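12월, 오후 작업분. 양팔 벤치 그리퍼 팁 비교 2회차.

지난번에 결론을 못 낸 부분부터 이어서 함. Koivisto 팁과 Flidham 팁을 같은 조건에서 돌려 보고, 다음 수집 때 어느 쪽을 끼울지 정하는 게 목적. 팔과 제어기는 그대로 두고 팁과 파지력 설정만 바꾼다. 제어기는 Trurkach, 펌웨어는 건드리지 않음. 물체는 Lillen 프로젝트의 책상 정리 과제에서 쓰는 것들을 그대로 가져왔다.

### 시작 전 확인

- 양팔 홈 포지션 복귀 후 관절 오프셋 기록. 왼팔 3번 관절이 지난번 값과 조금 달라서 다시 영점 잡음.
- 고정 카메라 노출은 수동. 자동으로 두면 팔이 들어올 때마다 밝기가 출렁여서 영상 비교가 안 된다.
- 로그 주기는 기본값. 파지 전류는 양쪽 다 저장.
- 마운팅 플레이트 볼트 조임 확인. 오른쪽은 한 번 풀었다가 다시 고정하고 나서 캘리브레이션을 돌렸음.

캘리브레이션은 두 번 했다. 첫 번째는 오른팔 쪽 재투영 오차가 크게 나와서 버렸고, 두 번째 값으로 진행. 첫 번째 파일도 지우지는 않고 폴더 안에 old로 남겨 둠.

### 스탠드 과제

갓을 잡고 방향을 돌려놓는 동작. 곡면이고 표면이 반들반들해서 팁 차이가 제일 잘 드러난다. 왼팔이 갓을 맡고 오른팔은 대기하다가 정리함 쪽으로 들어가는 순서로 짰다.

Koivisto 팁은 끝이 가늘어서 접근은 쉬운데, 갓 가장자리를 물었을 때 접촉 면적이 작다. 손목을 돌리면 팁이 먼저 미끄러지고 갓은 늦게 따라온다. 파지력을 올리면 좀 나아지지만 이번에는 구스넥 쪽으로 힘이 넘어가서 목이 휘어 버림. 힘으로 해결할 문제는 아닌 듯.

Flidham 팁은 패드가 넓어서 회전은 안정적이다. 대신 갓 아래로 밀어 넣을 때 작업면에 닿는 경우가 있었다. 접근 높이를 올려서 피하긴 했는데, 그러면 잡는 위치가 위로 올라가서 놓을 때 갓이 살짝 튄다. 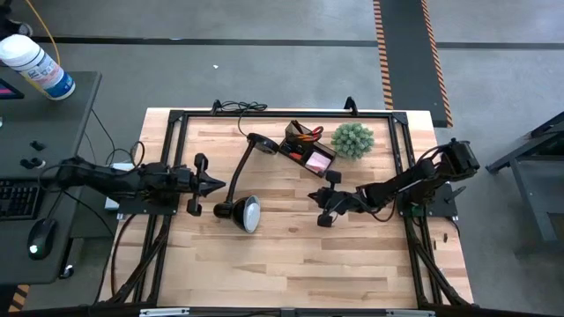 양팔 벤치 배치. 왼쪽 그리퍼 앞에 스탠드 갓, 오른팔 위쪽으로 메시 정리함과 인조 식물.

배치에서 신경 쓰이는 건 정리함과 식물 간격이다. 둘이 바로 붙어 있어서 오른팔이 정리함 오른쪽으로 들어가려면 식물을 스치게 된다. 가위 손잡이처럼 생긴 고리들도 오른쪽으로 기울어 나와 있어 진입 경로가 더 좁다. 경로 계획기는 정리함을 상자 하나로만 보고 있어서 이 부분을 모른다. 충돌 모델에 손잡이 쪽 여유를 따로 넣어야 함.

### 정리함 과제

칸에서 분홍 메모지 묶음을 꺼내 작업면 아래쪽에 내려놓기. 정리함이 비스듬히 돌아가 있어서 손목 각도도 거기에 맞춰 줬다.

| 항목 | Koivisto | Flidham |
|---|---|---|
| 칸 안으로 진입 | 무난 | 빡빡함, 벽에 자주 닿음 |
| 메모지 묶음 파지 | 윗장만 집을 때 있음 | 들어가기만 하면 확실 |
| 갓 회전 | 미끄러짐 | 안정 |
| 놓는 동작 | 깔끔 | 패드에 종이가 붙음 |

Flidham 패드에 종이가 붙는 건 예상 못 했다. 알코올로 닦고 다시 해도 비슷했음. 패드 재질 문제로 보이는데 새 패드가 한 조 더 있으니 다음에 바꿔 끼워 본다.

빨간 작은 물체는 이번 비교에서 뺐다. 왼쪽 칸 구석에 있으면 어느 팁으로도 각도가 안 나온다. 팁 비교와는 별개로 시작 위치를 다시 정해야 할 문제.

### 로그 메모

파지 전류 제한은 700 mA로 고정하고 비교했다. 유효 시도는 합쳐서 46회, 그중 성공 38회. 실패는 대부분 Koivisto 갓 회전과 Flidham 칸 진입에서 나왔다. 세션 번호 3605. 파일명에 팁 이름을 안 넣고 시작한 초반 구간이 있어서, 그 부분은 메타데이터에 손으로 적어 넣었음. 스크립트에 팁 이름을 필수 인자로 추가할 것.

통신 지연 경고가 오른팔에서 두 번 떴다. 두 번 다 케이블 처짐이 큰 자세였는데 관계가 있는지는 모르겠다. 전완 아래 케이블 고리를 줄여서 묶고 같은 자세로 다시 돌려 볼 예정.

### 현재 판단

왼팔은 Flidham, 오른팔은 Koivisto로 섞어 쓰는 쪽으로 기울어 있다. 과제에서 양팔 역할이 거의 나뉘어 있으니 당장은 이게 제일 덜 고생할 것 같음. 다만 제어기 쪽 그리퍼 파라미터가 좌우 공용이라 설정 파일을 나눠야 한다. 나누기 전에는 섞어 끼우지 말 것. 열림 폭이 서로 달라서 한계값이 한쪽에 안 맞는다.

### 다음에 할 것

- [ ] 그리퍼 설정 파일 좌우 분리
- [ ] 정리함 충돌 모델에 손잡이 여유 추가
- [ ] 식물을 정리함에서 떼어 놓고 오른팔 진입 재시험
- [ ] Flidham 새 패드로 메모지 반복
- [ ] 오른쪽 플레이트 아래 나무 면에 있는 작은 부품 두 개 치우기
- [ ] 오른팔 케이블 다시 묶고 지연 경고 확인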